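Chapter 4
Moving and Storing Goods in Reusable Crates

What you will study in this chapter
4.1 Marking floor areas
4.2 Parts of a plastic crate
4.3 Gravity and powered roller lines
4.4 The checking table
Key terms: base, walkway, rim, rib, roller track, divider rail, tare

In July, a small parts supplier in Troltdale changed the way it sent goods to its main customer. For years the parts had gone out in cardboard boxes. The boxes were opened once, flattened and thrown away. Under the new plan, the parts went out in blue plastic crates, and the empty crates came back on the same truck. The supplier bought 2000 crates to begin with. Ju-won Won, the shift lead, had to decide where the crates would stand, how they would move across the building and who would look at them when they came back.

Those three questions come up in any building that uses returnable crates, whether it handles bolts, bread or library books. This chapter takes them in order.

4.1 Marking floor areas

A storage area needs an edge that people can see. Painted lines work well on a clean floor, but they wear away, and they are hard to notice when a person is carrying something. Upright warning posts stand higher and can be moved when the layout changes. Most have a wide, heavy base so that a light bump does not tip them over.
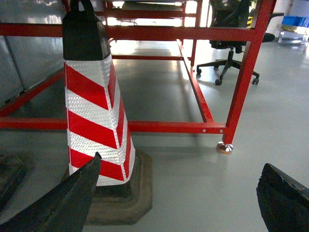

Figure 4.1 A warning post with red and white reflective stripes and a black top with a carrying handle.

Posts are most useful at the corners of racks and steel frames, where a cart is likely to cut the turn too close. Set the post so that the base, and not only the column, is clear of the walkway. A base that sticks out into a path is a trip hazard. Bases pick up dust and scuffs near the floor, and this does no harm. The stripes should be wiped whenever they look dull.

4.2 Parts of a plastic crate

A returnable crate is molded plastic. The walls carry the load when crates are stacked, and the rim keeps the walls from spreading. A thick, rounded rim is also easier on the hands than a thin edge. The floor may be flat or patterned. A floor with small raised bumps touches the goods at many points and leaves narrow channels between them, where grit can settle. For that reason a patterned floor has to be brushed along the rows, first one way and then the other.

Look for wear at the rim first. Small white scuffs and chips are common on colored plastic and are not a reason to reject a crate. A crack that runs down from the rim is a reason - set that crate aside. 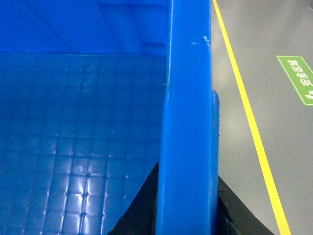 4.3 Gravity and powered roller lines

Rollers let one person move a load that would be hard to carry. On a gravity line, the track slopes slightly and the crate moves under its own weight. On a powered line, some or all of the rollers are driven. In both cases, the bottom of the crate must be flat and in good repair, or it will catch.

Tracks are often set side by side, with a rail between them to keep the crates in one lane from rubbing against those in the next.

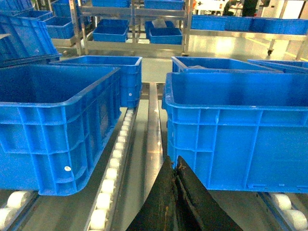 Figure 4.2 Blue crates on roller tracks, with a narrow steel rail between the two in front.

The ribs on the side of a crate make the wall stiff without making it heavy. They also give labels a place to sit: a sticker inside a recessed panel is less likely to be scraped off than one on the rim.

4.4 The checking table

Returned crates should pass over a table before they go back into use. The worker tips out any dirt, looks at the rim and the handle openings, and presses on the floor of the crate with a flat hand. At Troltdale the check took 20 seconds per crate once people were used to it, and 24 crates made one batch. A ribbed table surface helps keep a crate from sliding while it is being handled. Leave enough open table to set down a second crate.
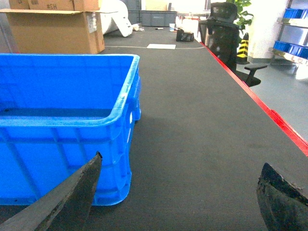

Department of Warehouse and Supply Studies, Cotholm Technical College

Before you read on

Find a place near you where crates or bins are used more than once, such as a bakery, a market or a mail room. Stay for 30 minutes, with permission. Write down where the empty ones are kept, how they are moved, and whether anyone looks inside them before they are filled again. Bring your notes to class. You will need them for the floor plan exercise at the end of Section 4.1.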